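Zurnetside College — Working Group on Athletics Spending
Minutes, May 13, 2025

**Present:** seven members, two from athletics, one note-taker. One apology received.

## 1. Minutes of the last meeting

Approved with one change. The January minutes said the group "welcomed" the athletics budget summary. Several members did not remember welcoming it. Changed to "received."

## 2. Student activity fee

The fee now puts $157 per student per year toward athletics. Athletics described this as modest and in line with similar colleges. Asked which colleges, the department named Aitken and said it would have to check on the others. A member pointed out that Aitken's fee also pays for its recreation center, so the comparison doesn't hold up.

The chair asked whether students know what they are paying. The fee appears on the bill as "campus life." The registrar's office says the label can be changed, but not before the fall bills go out. One member said she had heard the same answer last year.

**Action:** chair to write to the registrar asking for a separate line on the bill, and for a date.

## 3. Locker room and laundry contract

The contract with Zolach covers towels, uniforms and practice gear for all teams. It is up for renewal. Athletics wants to renew without bids on the grounds that switching would be disruptive.
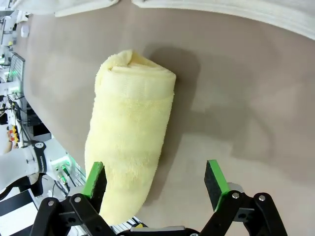

*Rolled towel, pale yellow, with woven border band.*

Members were not convinced. The contract has been renewed twice already with no outside quote, and the invoices give a single monthly total with no breakdown. Athletics said the service has been reliable. It could not say how many complaints had been logged, or whether there is a log.

Agreed that the group will not support renewal until at least one other quote is in hand. Athletics asked for its objection to be noted, and it is.

**Action:** athletics to supply itemized invoices before the next meeting.

## 4. Missed class time

The faculty survey went to 500 instructors and drew 31 replies. Athletics read the low response as a sign that there is no problem. Others read it as a sign that the survey went out during finals.

Among those who did reply, the common complaint was midweek travel, mostly in spring sports. Two departments said they had been asked to move exams. Athletics said such requests are "always optional." The group would like to see how they are worded.

**Action:** survey to be sent again in the fall, with a shorter form. Athletics to provide a copy of the travel letter.

## 5. Brarnidari sponsorship proposal

Brarnidari has offered to sponsor the field house in return for naming rights and signs at home games. The college's share after costs is not stated anywhere in the proposal. The slides promise "enhanced visibility" for academic programs, and nobody present could explain how a sign over a basketball court would do that.

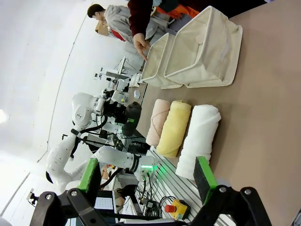
*Rolled towels in pink, yellow and white; fabric storage bins behind.*

The attendance figure in the proposal, 881 per home game, was also questioned. It counts tickets issued, including free student tickets, and not people through the door. Athletics agreed to look for door counts but warned that they may be incomplete.

No recommendation made. The item stays on the agenda.

## 6. Other business

The request for a second team bus was held over, as the paper arrived the night before and most members had not read it. Papers are due a week ahead — this was agreed in January and still applies.

Next meeting to be set by email. Meeting closed at 4:50 p.m.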